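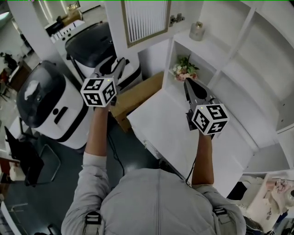 Figure 1. Handheld grippers with marker cubes, right fingers close to the flowers in the open shelf.

Week 9: Learning from handheld demonstrations

Today we get to my favorite part of the course! Last time we steered an arm by remote control, and you saw how slow that gets. The method this week drops the arm while we collect data. A person works with two grippers, and we record where each one goes.

The cubes are the clever bit. Each printed square has a known size and pattern, so one clear view of a face gives the position and rotation of the whole gripper. Add the finger opening and you have everything the policy has to predict.

In the Esthorpe set we kept 233 of 269 demonstrations. The other 36 lost a cube from view for too long — usually when a forearm got in front of it. Look at how close the arms come to the cubes in Figure 1 and think about where you would put a second camera.

For next time: plot both gripper paths for demonstration 239 and mark every gap in tracking. Try filling the short gaps with a straight line first, then a spline. The difference near the grasp is really worth seeing!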